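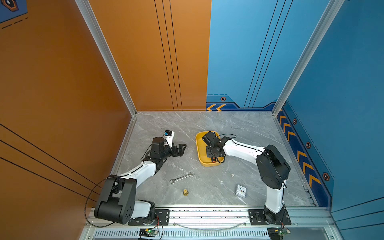
Two-arm bench, tray clearing task.

Paid participants wanted: household and shop chores study

Posted 2019-04-04 by Onyekachi Abubakar

14 shares | 3 comments

Taleck is looking for adults to take part in a paid study on everyday chores. We want to find out which small jobs at home and on the shop floor a machine can be trusted with now, and which ones still need a person. You do not need any background in robotics or computers. We would like to hear from people who have cleaned kitchens, stocked shelves, sorted parts, packed orders or kept a garage in some kind of order.

The work takes place at our site in Zosstead. It is run by Arsen Onyshchenko, who looks after the benches, and Gearóid Ní Chonaill, who looks after participants and will be your contact on the day.

What the study is about

Most chores come down to picking things up and putting them where they belong. People do this without much thought. Machines do it unevenly. Our arms can put a single known object in a tray. They have far more trouble when a wrench, a small fitting and a clock are lying on the same table and each one has to be held a different way.

So far we have logged 3,082 attempts at short clearing and sorting jobs. In 2,408 of them the job was finished with no help from a person. The rest needed someone to step in. That figure covers easy jobs and hard jobs together, and the hard ones pull it down. Thin parts that lie flat are the worst. Soft items such as dishcloths and work gloves come next.

We have very little information on what people think of the result. A tray can be full and still be packed in a way that would annoy anyone who had to use it the next morning. Our own staff have looked at this bench for so long that they are poor judges. This is where we need you.

What you will do

Each participant comes in for one session of two and a half hours, with a break in the middle. A session has four parts.

First, you will clear and sort a table of small items by hand, at your normal speed, while we record your hands and the table. We do not record your face. Please work the way you would at home or on the job. Tidying up more carefully for our benefit makes the recording less useful.

Second, you will steer a pair of arms through the same job using two hand controls. You will get 20 minutes of practice before we start. Some people pick this up fast and some do not. Both are fine, and your pay is not affected.

Third, you will watch the arms do the job on their own and mark on a sheet each point where you would have stepped in.

Last, there is a short interview. We will ask which chores you would hand over today, which you would hand over if the machine were slower but never dropped anything, and which you would keep for yourself.

Who can take part

You must be 18 or older and able to use both hands comfortably for short periods. You must be able to read English well enough to follow a printed safety sheet. Glasses and contact lenses are fine. Left-handed people are very welcome, as we have too few in the study so far.

We have two groups to fill. The first is people who do most of the housework where they live, whether or not they have ever been paid for it. The second is people with at least one year of paid work in a repair shop, warehouse, store or small factory. If you fit both, say so when you apply and we will place you.

You cannot take part if you or someone in your household works for Taleck or for Niven, which supplies our control software.

Pay and practical matters

The session pays $85, by check or prepaid card, at the end of your visit. If you stop early for any reason you will be paid for the time you were here, with a minimum of $40. Parking is free behind the building. The number 7 bus stops across the road. We can pay bus fare if you bring the ticket.

Wear closed shoes and short or close-fitting sleeves. Long hair should be tied back for the second part. Rings and watches come off before you use the controls – there is a locker for them. The room is on the ground floor and the seats adjust for height.

Day and evening sessions are available. Evening sessions fill first, so give more than one choice if you can.

Your information

Recordings are stored under a number and not under your name. They will be used by Taleck and by our research partner, Rernov, to compare how people and machines do the same chore. You can ask us to delete yours at any time up to the end of October. After that the recordings will have been combined and we will not be able to pull out a single session. Emanuel Bălan handles these requests and can answer questions about storage before you sign anything.

How to apply

Send a message through the contact page with your age, which group you belong to, whether you are left- or right-handed, and the chores you do most often. Two or three lines on that last point are plenty. Please also name one chore you think a machine should be able to do by now. We read these, and several of the jobs on our list came from them.

Donnie Strachan will reply within 9 working days to offer you a time or to let you know that your group is full. If your group is full we can keep your name for the next round – tell us if you would prefer that we did not.

Contact | Privacy | © 2019 Taleck | Back to top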